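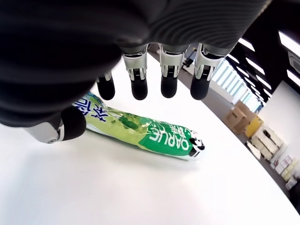 Todell Regional Waste Service is changing its kerbside recycling collection from the first Monday in April. The changes apply to the yellow-lid bin only. Labels do not need to be removed, so a bottle with its label on, as in the photo, can be placed in the yellow-lid bin once it is empty. The posts in this thread set out what residents will need to know. (Thread)

The yellow-lid bin will continue to be collected fortnightly. Collection days will change for households on 13 routes. Affected households will receive a letter and a bin sticker before the changeover. Households that do not receive a letter keep their current day.

The routes affected are in Imovine, the streets north of Adamczyk Road, and the rural properties along the Jandetti road as far as the showground. Residents of the Todell township are not affected by the day change, but the guidance on bin contents applies to them as well.

Background: late last year the Service carried out a bin inspection program across the region. Officers checked the contents of 1,097 yellow-lid bins at the kerb before collection. No bin was opened without notice having been delivered to the street in the previous week.

Of the bins inspected, 121 contained material that could not be accepted in any quantity. The most frequent items were bagged recycling, garden hose, nappies and clothing. The Service thanks residents for their cooperation during the inspections.

Bagged recycling remains the largest single problem at the Imovine sorting facility. Staff on the line cannot open bags safely at the speed the belt runs. A tied bag is treated as general waste, whatever is inside it. Please tip items into the bin loose.

This includes bags sold as compostable and bags sold as recyclable. Neither should be used to line the yellow-lid bin.

What can go in: glass bottles and jars, rigid plastic bottles and tubs, steel and aluminium cans, paper, flattened cardboard, empty aerosol cans.

What cannot go in: soft plastics, polystyrene, drinking glasses, crockery, window glass, light globes, textiles, garden hose, rope, food, batteries of any type.

Drinking glasses and ovenproof dishes melt at a different temperature from bottle glass. Small amounts can spoil a batch. Wrap broken pieces in newspaper and place them in the red-lid bin.

Rinsing: a quick rinse is sufficient. Used dishwater is fine and residents on tank water are not asked to use fresh water for this purpose. Jars with a thin film of residue are accepted. Jars half full of pasta sauce are not.

Lids: the advice on lids has changed. Plastic lids may now stay on plastic bottles, screwed on firmly. Loose plastic lids should go in the red-lid bin. They are too small for the sorting screens and fall through with the broken glass.

Metal lids from jars can be collected in a steel can. When the can is half full, squeeze the top closed and place it in the yellow-lid bin.

Corks, both natural and synthetic, go in the red-lid bin.

Labels: residents continue to ask about soaking labels off. It is not required for glass or for plastic. Paper and film labels are separated during reprocessing. The exception is a full-length plastic sleeve that covers the whole container, which should be torn off where it comes away easily.

Pump tops and trigger sprays contain a metal spring and are not accepted. Unscrew them and place them in the red-lid bin. The container beneath can be recycled in the usual way.

Bottles that held motor oil, pesticide or pool chemicals must not be placed in any kerbside bin. Please bring them to the household chemical drop-off at the Adamczyk Road transfer station. There is no charge for household quantities. Farm quantities need to be booked in advance by telephone.

Cartons: long-life milk, juice and stock cartons are not accepted in the yellow-lid bin at this stage. The Service is aware that some neighbouring areas do accept them. A trial is under discussion with the operator of the sorting facility and the outcome will be posted on this account.

Pizza boxes are accepted if they are free of food. A box with some grease marks is acceptable. If the base is soaked through, tear off the lid for recycling and put the base in the green-lid organics bin.

Shredded paper should go in the green-lid organics bin, or in home compost. It cannot be sorted once it has spread through a load.

Batteries: there were three truck fires in the region last year and each was traced to a battery in the load. No staff were hurt. Please do not place batteries, vapes, power tools, electric toothbrushes or musical greeting cards in any kerbside bin.

Battery collection tubes are located at the Todell library, the Imovine customer service centre and the transfer station. Please put clear sticky tape over the terminals before dropping them in. Swollen or damaged batteries should be taken to the transfer station and handed to staff at the gate.

Container refunds: residents who return drink containers for the deposit may continue to do so. The refund point beside the Jandetti showground is open on Saturday mornings. Containers returned there should be empty, with the label attached, as the barcode is needed for the refund.

Please note the difference. The yellow-lid bin does not need labels on or off. The refund point needs them on. Several residents have been turned away with containers they had cleaned very thoroughly and the Service regrets the confusion caused by its earlier flyer.

Community groups may apply for a dedicated refund cage for fundraising. Cages are supplied on loan for the season and must be kept off the footpath. Application forms are available from the Imovine customer service centre.

Bin placement: please have bins at the kerb by 6 am on collection day, with wheels facing the house and half a metre between bins. Bins should be clear of parked cars and low branches. On the Jandetti road, where trucks cannot turn at the end of the seal, residents should continue to use the existing bin pads.

Bins should be brought in by the evening of the following day. Residents who need help with moving a bin because of age, illness or disability can apply for an assisted collection. A crew member will fetch the bin from inside the property and return it. The application is one page and does not need a doctor's signature.

Contamination notices: from April, a bin with unacceptable items visible at the top will be tagged and left uncollected. The tag will state which items need to be removed. Once they have been removed, the household may ring for a return collection at no cost.

After a second tag within six months, an officer will write to the household and offer a visit. After a third, the yellow-lid bin may be withdrawn for a period. The Service does not issue fines for bin contents and has no plan to begin doing so.

Tenants: notices are addressed to the occupier and not to the owner. In unit blocks with shared bins, notices go to the owners corporation. Agents who would like move-in packs for new tenants may order them in boxes of 100 at no charge.

Packs are available in English, Italian, Vietnamese, Arabic and Dari. An easy-read version and a large print version can be posted on request.

Schools: the education trailer will visit primary schools in Todell and Imovine during second term. Sessions run for 40 minutes and suit years three to six. Bookings are open now. High schools may book a tour of the sorting facility, subject to closed shoes and signed permission forms.

We have been asked whether recycling from the region goes to landfill. Material accepted at the Imovine facility is sorted into bales and sold to reprocessors. Material rejected on the line is landfilled. A yearly statement of both is tabled at the public meeting and may be read at the library.

We have also been asked about larger bins. A larger yellow-lid bin can be ordered for a one-off changeover fee, which is waived for households of six or more and for holders of a concession card. Smaller bins are available on the same terms.

Calendars showing the new collection days will be delivered with the rates notice. Residents can also request a reminder by text message the night before collection. Please quote the street address as it appears on the rates notice when registering.

Replies to this thread are monitored on weekdays during office hours. Please do not post your address or telephone number in a reply. Missed collections should be reported by telephone, as crews cannot be redirected from this account.

Update: several residents on Adamczyk Road have asked which side of the road is affected. Both sides are moving to the new day, from the railway crossing to the roundabout. Letters for these addresses are with the printer and will be delivered next week.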